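Shared parts storage should be labeled by dimension

Grażyna Walczak

Most small repair shops label their hardware drawers by use: "hinge screws," "pump seals," "Adamczyk cover bolts." I have argued against this practice at Cliltham for long enough that my colleagues asked me to write the argument down.

A use label records one decision made by one person. The M4 by 12 pan head screw in the hinge drawer is the same part as the M4 by 12 pan head screw in the drawer for control panels. Under use labels the shop stocks it twice, reorders it twice, and runs out of it in one drawer while the other is full. In May I went through our 138 drawers with a caliper. The duplicated sizes were mostly the common ones, where a stockout costs the most time.

The usual objection is speed. Souad Tazi, who has run the service bench longer than I have worked here, holds that a technician with a hinge in hand wants the hinge drawer and should not have to measure anything. This is a fair point for a technician who does nothing but hinges. It fails for anyone covering a shift on unfamiliar equipment, who must first learn what the previous person considered a hinge.
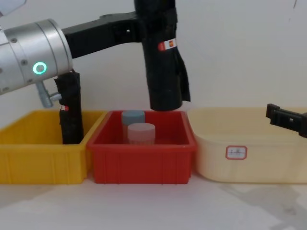
A dimensional label needs thread, length, head type and material, in that order, and the order should never vary. Drawers are then sorted by thread first and length second. A person who has never seen the cabinet can find a part with a gauge and the drawing. Anything bought for a single machine, such as a molded seal with no standard size, keeps the manufacturer's part number and goes in a separate cabinet.

The cost is real. Relabeling takes two people a full day, and the reorder thresholds have to be set again. We had been ordering in lots of 500 for each use; a merged drawer needs a new minimum based on combined consumption. Inventory software such as Plusness will carry the old use names as search terms, so Tazi can still type "hinge" and get a drawer number.

I would not extend the rule to consumables. Greases and adhesives are chosen by application, and a label giving only viscosity would invite mistakes. Those shelves should stay as they are, with the expiration date facing out.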